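Custcombe Signals Day: Your Questions

What happens on the day?
We lay out a working battalion message center in the long field at Custcombe, the way it would have run on a summer exercise in the 1960s. Field telephones, a switchboard, runners, and miles of cable (well, it feels like miles when you're the one reeling it back in!). You can crank a phone and pass a message down the line yourself.

Do I need to have served?
Not at all. Some of our keenest operators had never touched an army radio before they joined. Gizella Hegyi will have you talking like a proper net controller before lunch, and she loves a beginner.

Is it a battle reenactment?
No, and there are no blanks fired either. We're all about communications - how an order got from a map table to a cold soldier in a ditch, and how often it arrived scrambled. That part is great fun to play out.

Can children take part?
Yes, from age 5 with an adult. Under-fives are welcome in the field but can't go inside the cable lane.

What should I wear?
Sturdy shoes and something warm. Uniform is optional. If you do come in uniform, please leave off any medals you didn't earn.

Can I bring my own equipment?
Please do! Send Levente Rácz a list first so he can plan the table space. Transmitting sets have to be checked before they're switched on, and that takes a while if three people turn up at once.

I have my father's army letters. Would you like to see them?
Very much. Sun-ja Seok scans letters, log sheets and snapshots while you wait and hands the originals straight back. Last August she copied 79 pages from one shoebox, including a signal log with tea rings on every sheet.

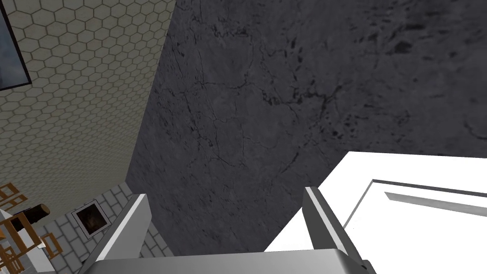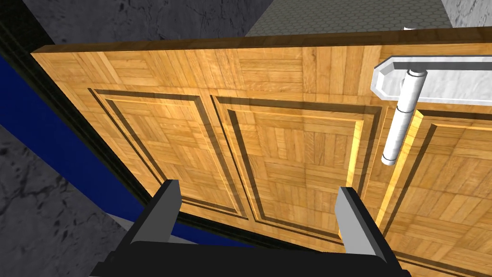 How many places are there?
We take 60 visitors for each session, and there are 3 sessions. Booking is free, but the afternoon one fills up fast.

What if it rains?
We carry on. Wet cable and crackly lines are as authentic as it gets, and the kettle stays on all day.

Who do I contact?
Write to Radka Leka through the contact form. She answers everything, usually the same evening.

Page updated November 25, 2020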